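About Westa
Teaching robots to pick things up, one bin at a time 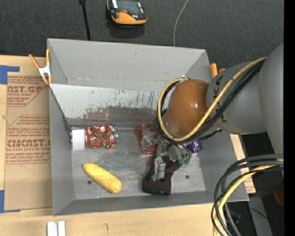
Who we are

Hi, I'm Makis Xenos, and I run Westa. We're a small shop that shows robots how to do handling jobs, mostly sorting and picking out of bins. People send us a task, we work through it with the arm again and again by remote control, and they get back the recordings and a trained model they can try on their own line.

I started out fixing conveyor drives, which has nothing to do with any of this except that I spent years watching good machines stop dead over one squashed carton. A dented can, a bag lying the wrong way up, a banana where there should have been a box – that's the stuff that shuts a line down at two in the morning. So when I finally got my hands on an arm I could steer myself, the first thing I did was dump a pile of junk in a bin and try to get it all out again. I was terrible at it! (I'm a lot better now.)

How we work

We don't write out every motion in code. One of us takes the controls and moves the arm through the job the way you'd want it done, and everything gets recorded: joint positions, gripper opening, camera views, the lot. That's one demonstration. Then we shuffle the bin and go again.

For some jobs we skip the remote and guide the arm by hand, which is great for slow, close work like seating a part in a tray. Bins are nearly always remote. You want your own arms well clear of the thing, and you also want to see the job from where the robot's cameras see it.

We use crumpled cans, fruit, blocky black things and shiny things on purpose. Shiny is hard. Anything lying against a wall is harder, and I can talk about corners for longer than you'd like.

Our biggest project so far was Veloso, a mixed picking task that took 1,611 demonstrations. We'd promised 3,000 and stopped early when the model quit improving, and the customer paid for the ones we did. Elel came after that and is still going. It's the same idea with two bins and a lot more plastic wrap.

The mistakes stay in

New operators always ask if they should delete a run when they drop something. Please don't! If you fumble a grasp, back off and try a better angle, that's a useful recording. We tag it and keep it. What we do throw out is a run where the operator got bored and started flinging things, and yes, I've had to throw out a few of mine.

Learning to drive

We also run a short course called Valtia for people who want to collect demonstrations in their own shop. It's 28 hours, nearly all of it at the controls, and you don't need a robotics background. Some of our best students came from sewing and from crane work – they're patient and they look before they move. The next one starts in November and there are still a few places.

Come and see us

If you've got a picking job that's driving you nuts, send me a note with a few photos of the parts, the ugly ones too. I answer most of the mail myself, usually in the evening. Visitors are welcome as long as you let us know first, and if an arm is free you can have a turn.

Page last updated 10/5/20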